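Unit 4: Collecting demonstrations for suturing policies
Course notes, L. Bundgaard

4.1 What counts as one example

An example is one stitch, from needle pickup to trimmed tails. The operator drives both instruments from the console while joint angles, jaw angles and video are logged on one clock. Sessions at Wultthorpe run for 90 minutes. A full set for this unit is 300 stitches. Log files are named by operator, session and stitch number.

Segment each recording by hand into pickup, insertion, pull-through, knot and trim. Mark a boundary when the jaws open or close on the needle or thread. If the two annotators differ by more than 15 video samples, both go back to the recording.
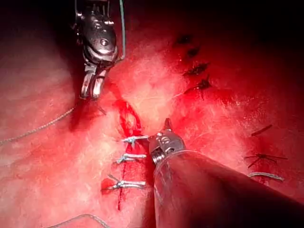 Figure 4.2. Partly closed incision with both instruments at work. Three knotted sutures bridge the closed portion; the upper end is still open.

4.2 Sources of error in the labels

Glare on metal parts and falloff in lighting toward the sides of the view both hide thread. Label a strand only where it can be followed. Earlier stitches elsewhere on the tissue must be tagged "prior" so that the model does not treat them as part of the current closure.

Keep failed attempts. A dropped needle or torn edge gets outcome code 2 and stays in the set. Bach and Drellen drop such runs before training, and their policies recover poorly from a slipped grasp.

4.3 Reading for next time

Sutdale report, sections on clock drift and operator fatigue. Bring your segment tables from the November session.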